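About Us
Category: Who We Are
2 min read

Hi, I'm Yaa Nartey, and I run Sanero together with Tae-yang Seol. We write software for robot arms and hands, mostly the layer between "I can see the thing" and "I've got my fingers around the thing" (a bigger gap than either of us expected when we started!).

We're 18 people now. Half of us work on Prundar, our grasp planner, which takes in views from the head and the wrist and picks a way to reach. The other half look after Farkas, the tool we built for replaying a run joint by joint, with every view lined up on one clock. I use Farkas every day and still find things to grumble about, and Tae-yang keeps a list of my grumbles. It's at 74.

We care a lot about hands with proper fingers. Grippers are easier, sure, but fingers get in the way of their own view, they bump into dividers, and they make the planner think harder. That's the fun part for us. Our last release of Prundar went through 1,023 replayed reaches before we let it out the door, and Tae-yang still wanted to run it again.

Mosdale is our newest project, and it's all about how a plan gets changed halfway through a reach. It's early and a bit messy, and we'll open it up to outside testers in February. If you work with arms and want in, write to us! We read everything, even the long ones. 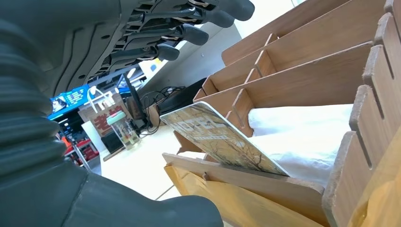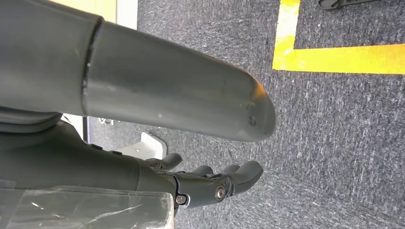
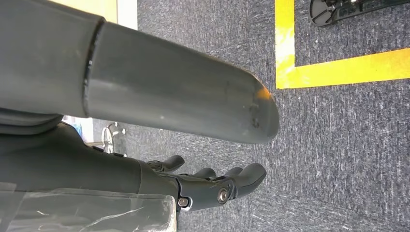 Fingers over the carpet in the two views just before this line, and over the desk in the next one. 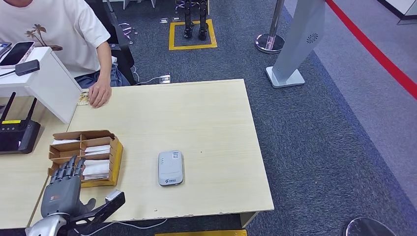
Mosdale, Dec 30, 2024

12 shares · 3 comments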